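Draft 2, report for the work placement module. Group: Cúc Doãn, Vangelis Bakalis. Supervisor on site: Raed Fakhoury. Still need to fix the reference list.

# Kitting with an arm: what changed for the packing staff at Fimeck

## 1. Background

Fimeck packs classroom and office kits. A school sends in a list, Fimeck fills boxes with markers, erasers, bowls, small parts and so on, box goes out. Before the arms came in it was all hand work at long benches, everybody doing whole kits start to finish. Now there are 2 arm cells and the rest is still benches.

We were there in February, mostly mornings. We wanted to look at the people side more than the technical side. Both of us started out wanting to write about grippers and changed our minds in the first week, because the conversations were more interesting than the cycle times.

Questions we had:

- what do packers do now that they didn't do before?
- who decides when the arm is wrong?
- does the job feel better, worse, same?

## 2. How we did it

Watched, took notes, talked to people at break. Five longer talks, not recorded, written up the same day. Nkechi Okoro let us sit with her for two full shifts, which helped a lot. Raed gave us the training sheets and the shift board but not the error logs, so anything about errors in here is what people told us. Would have been good to have the logs.

We didn't use a survey. Planned one, ran out of time.

## 3. The work now

An arm cell is one arm, one tray, one operator. The trays have clear walls so the operator can see in from the side. Items go in the tray, the arm picks them one at a time and sets them where they belong. For new items there's a teaching stage first, where somebody runs the arm through the pick by hand control over and over. The standard at Fimeck is 100 good runs per item before it goes to the line. Mixed trays (say, something long and thin next to something round) take longer to teach than single items and everyone told us that without being asked.

Teaching is done by packers, not engineers. This was a surprise to us. Ortner, who supplied the cells, did the first setup and then handed it over. Nkechi said the Ortner people were fast with the software but put things in the tray in a way no packer ever would, all lined up and spaced out. Her trays are messier on purpose. "Kits don't come tidy."
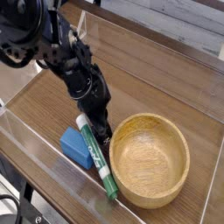 Teaching has no job title. It's on the shift board as "cell" and that's it, same as running the cell or cleaning it. Pay is the same as bench pay. Three of the five people we talked to brought this up. Vangelis asked Raed about it and he said a new grade is being talked about but he couldn't say more than that.

A normal cell shift, from Nkechi's two days:

1. Check the arm, check the tray is clean, sign the sheet.
2. Load items, run a few slow ones.
3. Run the batch. Stand by. Fix stuff.
4. Teaching block after lunch if there's a new item.
5. Write up stops in the notebook (paper, hangs on the cell).

Step 3 is where most of the time goes. "Stand by" sounds like nothing, but it's tiring in its own way. You can't walk off, you can't really talk, and you have to be ready to hit stop. Bench people talk all day.

## 4. What people said

### Hands and backs

All positive here. Bench packing is a lot of reaching and the same pinch grip for hours. One packer with a bad wrist asked to be moved to the cells for good and was. She said she sleeps better. Only one person so can't make too much of it.

### Attention

Mixed. Some like it, said it's calmer. Others said the shift drags. Elias Sayegh, who's been packing longest of the people we met, did one month on the cell and asked to go back to the bench. His words: "I was watching someone else do my job slowly."

It is slower, by the way. A good bench packer does 64 kits in a shift and the cell doesn't get there yet. Raed says the cell isn't meant to beat a bench packer, it's meant to keep going on the boring repeat orders. The big repeat order right now is 400 identical kits for Plamo and that one runs nearly all on the cells. Nobody on the benches misses it.

### Who decides

On paper the operator can stop the arm any time for any reason. In practice people told us they wait a bit, because stops get written down and they dont know who reads the notebook. We asked Raed. He reads it, and he said he wants more stops in there, that's how he finds out which items need more teaching. The operators had not heard that from him. We think this is the most useful thing we found and it would take one short meeting to sort out.

### Learning

Training is one morning plus shadowing. The sheet covers safety and start-up well. It has half a page on teaching, and that half page is out of date, it mentions a menu called Ela that isn't on the screen anymore. People learn teaching from Nkechi. If she's off, teaching blocks tend to get pushed to the next day.

## 5. Discussion

The skill didn't go away, it moved. Knowing how a marker rolls or how a bowl wants to be held by the rim, packers know that already and it goes into the teaching runs. But the company's paperwork still treats it as minding a machine. Same pay, no title, half a page of training.

Also the social part. Two arms is not many, but whoever is on them is alone for the shift. Rotation would help. Right now rotation is informal, you swap if you can find somebody, and Elias said since he went back to the bench the same few names are always on the cells.

Limits: small group, short time, no logs, and we only saw day shift. People may of been polite because Raed set up the talks.

## 6. Suggestions

- put "teaching" on the shift board as its own thing
- tell operators what the stop notebook is for
- rewrite the teaching page with Nkechi, in paid time
- half-shift rotation on the cells, trial it for a month

Raed has seen this list. He agreed with the second and third, wants to think about rotation.

## Still to do

Cúc: reference list, check page numbers. Vangelis: shorten section 4, add consent form as appendix. Both: send to Nkechi and Elias before handing in so they can check their quotes.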